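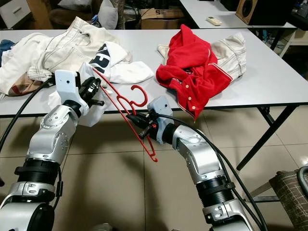 Ketcombe publica procedimento de manutenção para a célula bimanual de vestuário

Masness, junho – A Ketcombe disponibilizou a revisão 24 do procedimento de instalação e manutenção da célula bimanual instalada no laboratório de Masness, destinada à colocação de peças de roupa em cabides. O documento substitui as instruções provisórias usadas desde a montagem e passa a ser obrigatório para todos os operadores.

A célula é composta por dois braços articulados, cada um com uma pinça de dedos paralelos pretos, e por uma mesa dobrável branca sobre a qual as peças são dispostas sem dobragem prévia. Uma das pinças segura o tecido e a outra o cabide. As duas funções exigem forças de fecho diferentes, pelo que os parâmetros são guardados em separado e não devem ser copiados de um braço para o outro.

O plano de manutenção é contado em ciclos. A cada 100 ciclos, o operador limpa os dedos com pano seco e retira fios e cotão. O alinhamento dos dedos é verificado no início de cada turno, com o calibre fornecido pela Robles. Desvios superiores à tolerância indicada na ficha implicam a troca do par completo.

A revisão altera também o percurso dos cabos. Cada cabo deve conservar folga suficiente para a rotação total do punho, sem tocar no tampo nem nas peças. O teste consiste em 20 movimentos a velocidade reduzida, seguidos de inspeção visual dos conectores.

«A maior parte das paragens registadas teve origem nos cabos e na posição da mesa», afirma Kazue Kikuchi, responsável técnica da célula. «A mesa é leve e desloca-se. Passámos a exigir a verificação da sua posição antes do arranque.»

O histórico de manutenção contém 3.399 ciclos e é mantido no sistema Prandent, onde ficam igualmente registadas as substituições de dedos e cabos.

O procedimento pode ser pedido ao serviço técnico da Ketcombe em Masness.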